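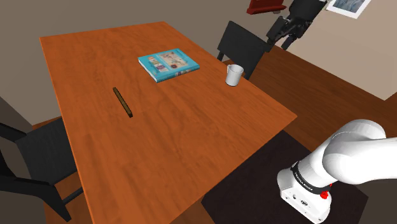 Reading time: 4 minutes

Sunwood 206 Gloss Table Varnish
Clear, solvent-based, for interior wood

Sunwood 206 is a one-part clear varnish for dining tables, desks, counters and other flat interior surfaces. It dries to a hard, high-gloss film and adds a warm amber tone, more noticeable on pale woods such as maple and birch than on cherry or walnut. The tone deepens slightly in the first year. Where no color change is wanted, use a water-based product.

The varnish is sold in 900 ml cans. One can covers around 13 square yards in a single coat on smooth, sealed wood. Bare open-grained wood takes up more in the first coat. Buy enough for the whole job and mix the cans together in a clean bucket before starting, as gloss can differ a little between batches.

Surface preparation

Old wax, silicone polish and cooking grease prevent bonding and cause small craters in the film. Wash with mineral spirits and clean cloths, turning the cloth often, until it comes away clean. Let the surface dry overnight.

Sand bare wood with the grain, finishing with 180 grit. Finer paper closes the surface and weakens the bond of the first coat. A sound old varnish can stay in place if it is dulled evenly all over. Loose or flaking varnish must be removed. Vacuum, then wipe with a cloth dampened with mineral spirits. Tack cloths are acceptable if pressed lightly; heavy pressure leaves wax behind.

Application

Stir slowly from the bottom of the can. Do not shake. Thin the first coat on bare wood by one part mineral spirits to ten parts varnish. Use later coats as supplied.

Apply with a natural-bristle brush or a short-nap roller rated for solvent products. Work across the grain first, then finish with long, light strokes along it — edge to edge, without stopping in the middle. Coat end grain and table edges before the top. Three coats are enough for a side table or shelf. For a dining table or a counter that is wiped daily, apply four.

Allow a full night between coats and sand lightly with 320 grit. If the paper clogs, the coat is too fresh and needs more time. Gloss shows dust more than satin does, so close windows and switch off fans before the last coat. 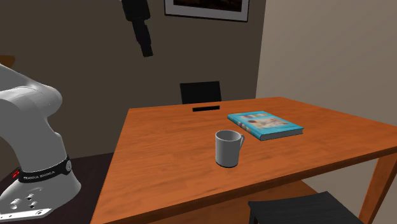
Second view.

Drying and first use

The surface may be touched the next day and can take light use after three days. Full hardness takes longer. Until then, keep off hot dishes, vinyl mats, rubber feet and anything with a printed or laminated cover, including books and magazines. Covers of this kind can stick to a young film and leave a dull patch or a trace of ink when lifted. Felt pads are suitable from the first week.

Low temperatures and damp air slow the drying. Do not apply below 50 °F.

Care

Clean with a damp cloth and a little dish soap. Do not use scouring pads, ammonia or furniture polish containing silicone. White rings from moisture often fade without treatment in a few days. Scratches that do not reach the wood can be rubbed out with a fine polishing compound. Deeper ones need local sanding and a new coat over the full top — spot repairs remain visible in gloss.

Storage and safety

Flammable. Keep away from heat and open flame, and use only with good ventilation. Rags wet with varnish can heat up and catch fire; spread them flat outdoors to dry or store them under water in a closed metal container. Protect the can from frost.

Also in this line

Sunwood 206 Satin: same base, lower sheen, same coat schedule
Abbasi flat varnish brush, natural bristle
Cliltgate felt pads, self-adhesive

Stocked at the Ploldale store and by mail order within the continental states. Solvent products ship by ground only.

Page updated December 9, 2020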